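Torkberg Sesame Seed, Natural and Hulled
By Wiebke Schmieder, Perkon seed trading
October

We supply two kinds of white sesame seed under the name Torkberg: the natural seed, with the skin, and the hulled seed, from which the skin is removed by water. Both come from the same farms and are cleaned in the same plant. On this page you find what the two products are, how we pack them and what we need to know from you before we can make an offer.

Natural seed

The natural seed has a cream to light brown color and a full, slightly bitter taste. It is bought by bakeries for the top of bread and rolls, by makers of crispbread and crackers, and by oil presses. After arrival from the collecting points the seed goes over the sieves, then over the stone separator and the magnet, and at the end through the color sorter. For the oil presses we offer also a simpler quality without color sorting. The price of this one is lower, and the taste of the oil is the same according to the customers who buy both.

The color of natural seed is different from year to year. When there is rain in the last weeks before cutting, the skin becomes darker. We do not bleach and we do not mix old harvest with new harvest to get a lighter color. If the color is important for your product, please ask for a sample from the lot which will be shipped, and not only for a sample of the season.

Hulled seed

For the hulled seed we soak the natural seed in water, rub off the skin, wash and dry with warm air. No caustic soda is used. The seed is white to ivory, mild and a little sweet. It is the right choice for tahini and halva, for light pastry, for bars and for mixing with honey. Hulled seed is more sensitive than natural seed. Without the skin the oil takes the smell of other goods very quickly, so please do not store it near spices, soap or fish meal.

Some kernels break during hulling. We take out the broken pieces with a fine sieve, but it is not possible to take out all of them. For tahini this makes no difference. For decoration on bakery goods you should order the quality "Hulled, Topping", which passes the sieve a second time.

Roasted seed is not in our program. We are asked for it often and we can give you the address of a roaster who works with our goods.

Packing and storage

Natural seed: paper bags of 30 kg, three layers, sewn.
Hulled seed: paper bags of 12 kg with inner bag, closed by heat.
Big bags: on request, only for natural seed.
Shelf life: 12 months from packing, in the closed bag.
Storage: dry and cool, with relative humidity under 60 percent, on pallets and with a little distance from the wall.

The smaller bag for hulled seed was a wish of the bakeries, where one person has to lift it alone. Some of the tahini customers would like to have the big one back. We have discussed this and for the moment we stay with the small bag, but if you take full containers, please write to us.

Open bags should be used in a short time. If you can't finish a bag, press the air out, fold the top twice and put it in a box with cover. Seed that smells like old paint or like cardboard is rancid and can't be saved by roasting.

Lots and papers

Every bag carries a lot number and the month of packing. The current lot of hulled seed is 881. With each delivery you receive the analysis of the lot, the certificate of origin and the plant health certificate. The analysis shows moisture, oil content, free fatty acids, purity and the result for salmonella. Please keep the lot number until the goods are used up. Without this number we can hardly help you with a complaint.

Sesame is an allergen and must be declared on your label. In our plant we clean also niger seed and linseed on other days, on the same line. There are no nuts, no soy and no mustard in the building.

Samples and orders

A sample is free of charge, you pay only for the transport. Please tell us the following when you write:

- natural or hulled, and for which product you will use the seed
- quantity for the first order and for the year
- port or place of delivery
- limits of your own specification, if they are stricter than ours

Kidus Tefera is responsible for the buying at origin and for all questions about harvest and quality. Chantal Dufour makes the offers and the shipping papers. She answers in English and French, best in the morning before 11.

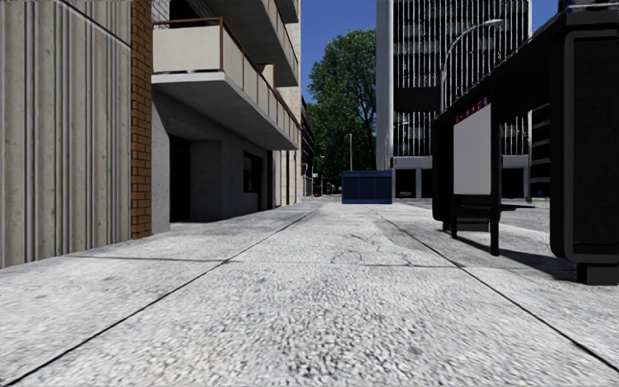
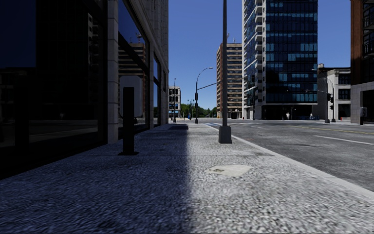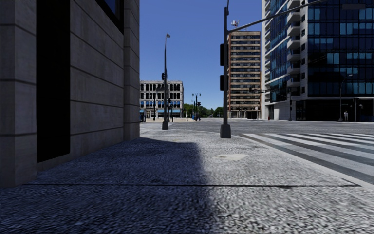

Prices are fixed only with our written confirmation. In the time of the new harvest the market moves quickly, sometimes two times in one day, and an offer by telephone is valid until the evening. For customers with a regular need we recommend a contract in parts: one part with fixed price now, the other parts with a price to be fixed before each shipment. It gives not always the lowest price, but you can plan your costs with it.

Payment for the first order is against documents. Later we can talk about open terms. Complaints about weight or broken bags should reach us with photos of the bags and of the label before the goods are moved to your production.

Comments

Gerd Ruppert
We have used the Topping quality on burger buns since spring. Good white color, few broken seeds. One remark: the heat seal of the inner bag is very close to the seed and when we cut it we always lose a handful on the floor. A little more space would be nice.

Wiebke Schmieder
Thank you Mr. Ruppert, I passed this to the packing. The inner bag can be made longer, but we must first use the stock we have.

Pejman Salehi
Is the natural seed suitable for tahini also? My mother makes it with the skin, darker and more bitter, and I would like to sell one like this in the shop.

Wiebke Schmieder
Yes, it is possible. Please take the color-sorted quality and not the one for oil presses, and grind it longer. The paste will be thicker, so many people add some oil.

Pejman Salehi
Thanks, I will order a sample of both.

Related products

Olus Niger Seed, cleaned
Olus Linseed, brown and golden
Zacharias Chickpeas, Kabuli type
Zacharias Red Lentils, split
Torkberg Sesame Oil, cold pressed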